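Last updated: May

Week 2: trying out the grippers

Right, on to the fun bit. Last time I rambled on about wrists, so today it's fingers, and which ones I'd pick when the job is a crowd of tins. I've been swapping between the Horrocks pair and the Cluline pair all term, and I still change my mind (Rosario Cirillo is firmly for Horrocks, so go and argue with him!).

The Cluline fingers are wide and padded. Lovely on one tin by itself, hopeless once the tins are shoulder to shoulder, as there's simply no gap to get into. The Horrocks ones are narrow and find their way in, but they'll tip a light tin if you come in too fast. I set the closing speed to 200 and leave it there. At 2000 you'll be chasing tins across the floor, trust me.

Two arms help more than I expected. One steadies, the other lifts, and you can come at the group from both sides.

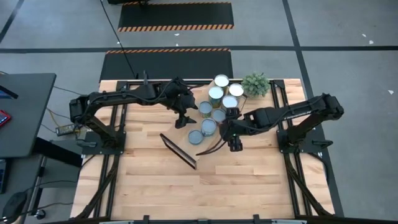

Photo: Sharada Mathew / Flemside

Look at how close the cans stand on the tray, and at the open fingers on the left. Before the lab, jot down which can you'd go for first and with which arm. Then try it both ways on the Platura controller, same start position each time please, or we can't compare anything!

Contact: Sharada Mathew | © Flemside | Back to top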